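Home > Workshop and Craft Room > Surfaces and Storage

White table covering keeps wrinkling, and how to store small foam pieces

Posted by Holto, February 6, 2019

I have a work table with a smooth white covering laid over the top. It is used for small craft jobs: cutting foam into blocks, sorting beads, and the like. The covering is not glued. It lies flat for a day or two after I smooth it and then develops shallow waves, mostly towards the back. Small blocks of foam sit at a slight tilt when they land on one of these folds, and glue joints set crooked.

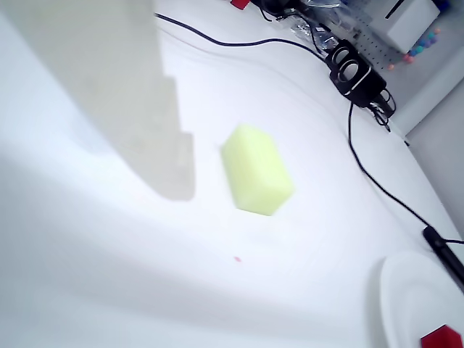 I have tried taping the front edge only, and taping all four edges. With all four taped the waves moved to the middle and stayed there. The sheet is stored on a roll between jobs, and the room is unheated from the end of July onwards.

The second problem is cables. Mine run across the back of the table and one comes down the right-hand side. Whenever a cable is pulled it drags the covering with it. I use a stick-on cable holder, but it is stuck to the covering and so the whole lot moves together.

Lastly, is there a sensible way of keeping foam offcuts? Mine are pale yellow and show every mark. At present they go in clear bags with everything else.

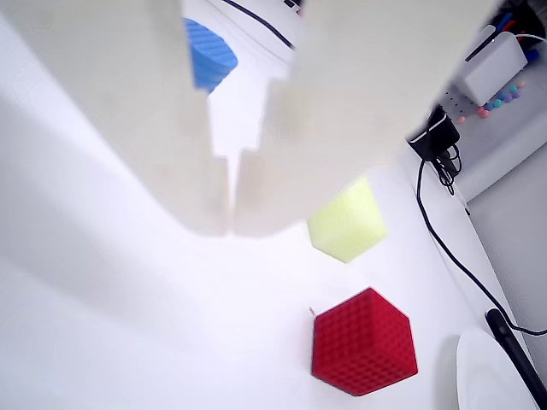
Irkow
Tape is the wrong approach for a loose sheet. A sheet that has been on a roll wants to go back to the roll, and if you fix all four sides the slack has nowhere to go. Proceed as follows.

Unroll it face down and leave it overnight under a flat board. Turn it over, fix the back edge only, and smooth towards you with a dry cloth. Let the front edge hang over by a hand's width and clip a batten to it. The weight of the batten takes up the slack as the room warms and cools. A softwood strip of 200 grams is enough for a small table. If the sheet is thin – thin enough to see the table grain through it – replace it with something heavier.

Move the cable holder. It should be fixed to the table frame or the wall. A holder stuck to a loose sheet will pull that sheet out of line however well you have smoothed it. Leave a little slack between the holder and whatever is plugged in.

For the foam, use a shallow dish while you are working and a lidded box afterwards. A plain white dish shows up coloured pieces well and pale ones less well, so use a darker one for yellow foam. Do not store foam in the same bag as cables. Some cable jackets leave a mark on it after a few months.

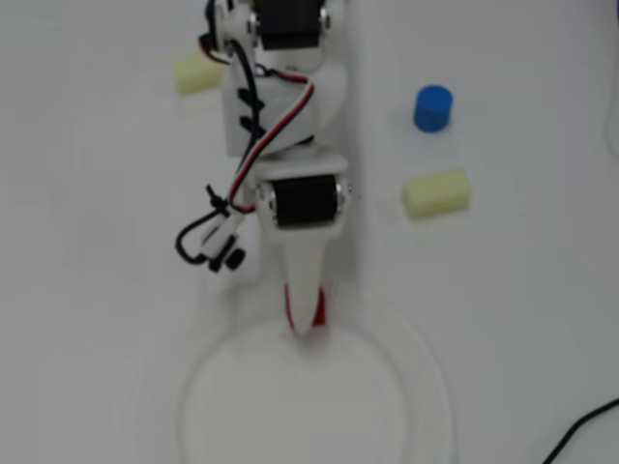 Shahbazi
just buy a new table. mine cost 499 and has a proper hard top, never had a wrinkle

Tisteck
I agree with Irkow on the batten and would add two points.

First, check that the table top is clean before the sheet goes down. One crumb of foam under the covering makes a bump with a ring of small creases round it. Vacuum the top, wipe it, and let it dry for 30 minutes.

Second, sort offcuts by shape before colour. Flat blocks stack on their long side and can stand in a tray. Cylinders roll unless they are stood on end, and need a compartment each or a tray with a lip.
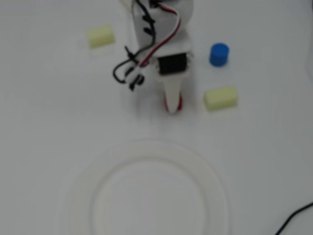 If you have a great many pieces, divided trays are worth the money. I keep 3,000 beads and a fair amount of foam in two of them, with the heavier items in the lower one. Keep the foam out of direct sun – the pale yellow sort goes brown and begins to crumble at the corners.

I would not glue the covering down. It makes a flat surface at first, but any air left underneath shows as a blister, and it is slow work getting the adhesive off afterwards.

Marked as helpful by Holto: Irkow's reply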